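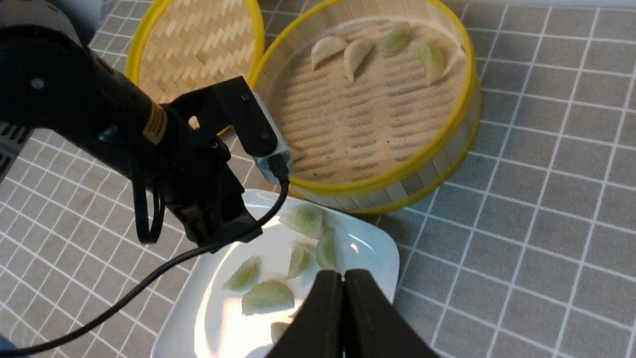 Tuesday, dye bench, madder run 2

Mordant bath up to 56 C by 9:40, held there till lunch. Wool from Ferenc, 428 g dry, three skeins. Alum went in late, my fault, scale needed a battery.

Skein A nice brick red. B same but streaky at one end, tied too tight again. C came out brown, think the pot got too hot while I was on the phone with Piroska about the Jokon order. Dont use C for the sample cards.

Tap water still hard. Bianka wants to try rain water, ok by me, she has a barrel.

To do
- retie B looser, overdye w/ whats left in the bath
- ask Dénes if the Biltano chalk ever came
- rinse again tomorow, still bleeding pink
- new lids!!

Left A and B on the rack by the window. Pls don't move them.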